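# Moving the recipes off the old computer

*27 June 2025*

I promised myself I would write this while it was still fresh, and then the peas came in and the porch needed painting, so you'll have to forgive me if some of the details have gone a little soft. I have been moving my mother's recipes from one place to another since April, and last night I put the final one where it belongs (it was a rhubarb cake, and yes, I made it this morning, and yes, there is only half of it left).

Mom typed everything. She had the most beautiful handwriting in Pekville and refused to use it for recipes, on the grounds that butter and ink don't get along. So from the year she retired until the year she moved in with us, she sat at the desk in the back bedroom and typed up every card, clipping and church supper handout she had ever saved. She used a program called Kirkix, which I don't think anyone else in the family had ever heard of, and she loved it because it let her put a little drawing of a spoon next to the ones she'd tested herself.

You can guess the trouble. Kirkix is long gone, and nothing new will open its files. For years I just left them where they were and told myself I'd get to it. Then my sister asked for the chicken and dumplings, and I couldn't find a printed copy anywhere, and I had a very bad evening about it.

I've never been a person who opens computers up. I could change a tire before I was sixteen and I'll happily take a sewing machine down to its last screw, but for most of my life a desktop was a box you dusted and spoke kindly to. This spring I did some reading, mostly late at night with my tea going cold, and I got far more interested than I meant to. There's a kind of neatness in there that reminds me of Mom's button drawer.
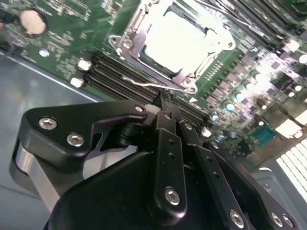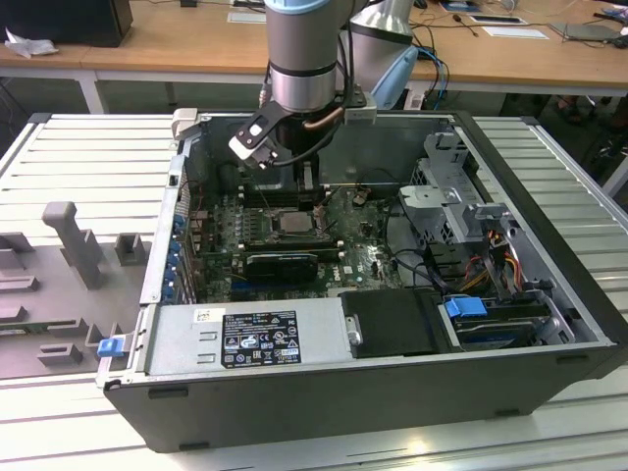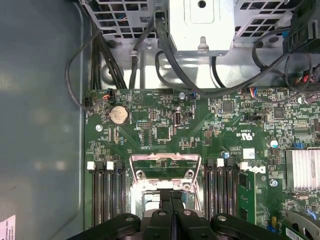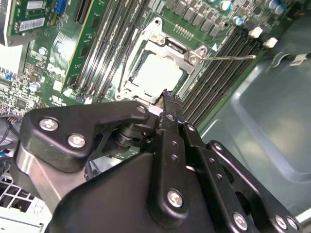

*Green motherboard and processor socket, four views.*

Anyway, the recipes! They live on the hard drive, of course, and once I understood that, I stopped being so scared of everything else. I copied the whole folder over to a new drive before I touched a single file, and then I copied it again, and then I put that second copy in the cedar chest with the good tablecloths. My husband thought the cedar chest was a bit much. He has also never lost a dumpling recipe.

There were 376 recipes in the folder. I had guessed maybe a hundred! Some were doubles, and 112 of them had the spoon, so those are the ones I started with. I found a small converter called Stakulix that could pull the words out and leave the formatting behind, and after that it was just me, a plain document and a lot of evenings. Stakulix had its own ideas about fractions. Every half cup came through as a question mark, so I spent a good deal of April on the phone with my aunt asking whether she thought that was a half or three quarters in the corn pudding. (We disagree about the corn pudding. We have agreed to make it separately.)

What I hadn't expected was how much of her was tucked in at the bottom of the pages. She left notes! "Too sweet, but he liked it." "Made for the Wibisono Street potluck, came home with an empty dish." "Don't bother." That last one was under a salmon loaf, and I remember that salmon loaf, and she was right. I kept every note just as she typed it, spelling and all, even the ones that are a little unkind about the neighbors' Jell-O.

I've now printed four copies, one for each of us kids and one for my oldest niece, who just got her first apartment and owns a single pan. They're in plain three-ring binders with plastic sleeves, because I take Mom's point about the butter. I drew the spoons back in by hand with a brown felt pen. They aren't as tidy as hers were, but you can tell what they are.

If you've been waiting for the chicken and dumplings, I'll type it up here next week, once I've settled whether the question mark in front of "tsp. sage" is a half or a quarter. I'm leaning toward a half. My aunt, naturally, says a quarter.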